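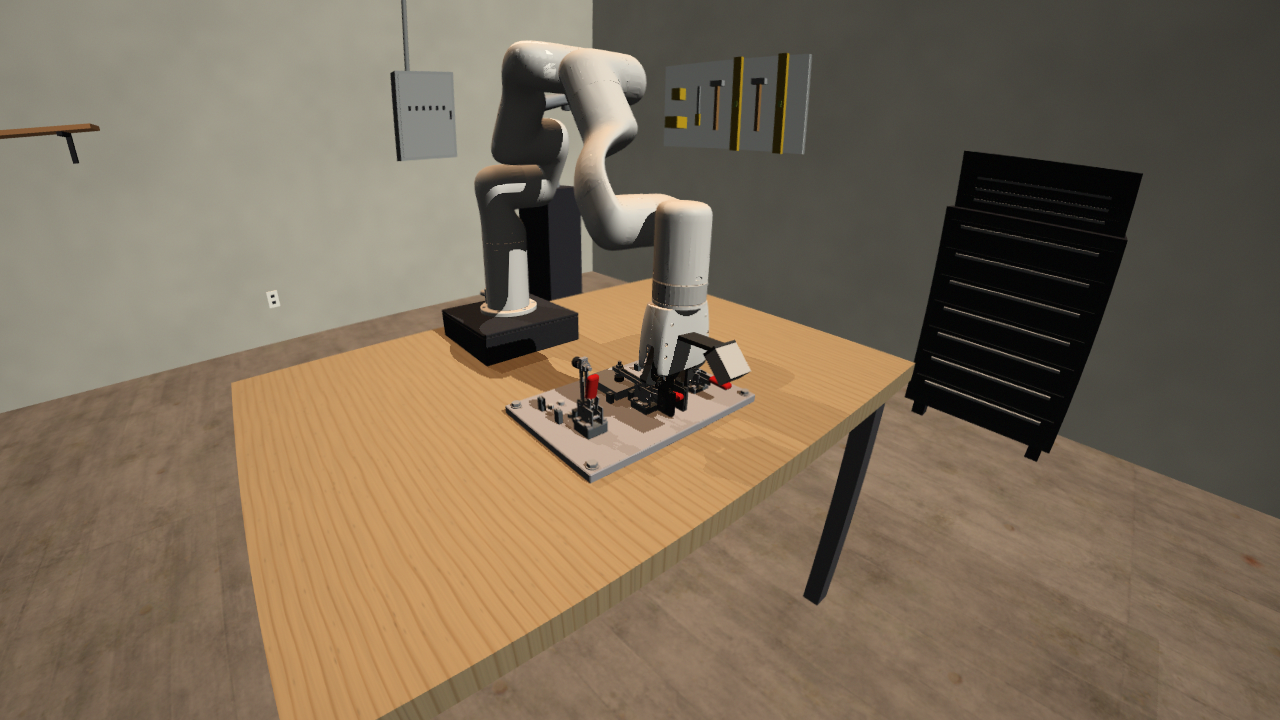 Wanted: someone to look after our arm cell

June 26, 2023
By Zoia Harasym

We at Joo are looking for a kind, patient technician to take over the white arm on the wooden table, along with the clamp plate it works above. You'd check the bolts on the plate, adjust the toggle clamp, keep the gripper lined up and try each change in the simulated cell before touching the real one at Plirkeck. Grurard built the plate and will happily spend your first 4 days with you — bring every question you have.

The post is 40 hours a fortnight, starting in August. Experience with clamps and fixtures matters more to us than certificates. Please write to me at the Plirkeck workshop and tell me about something you've mended.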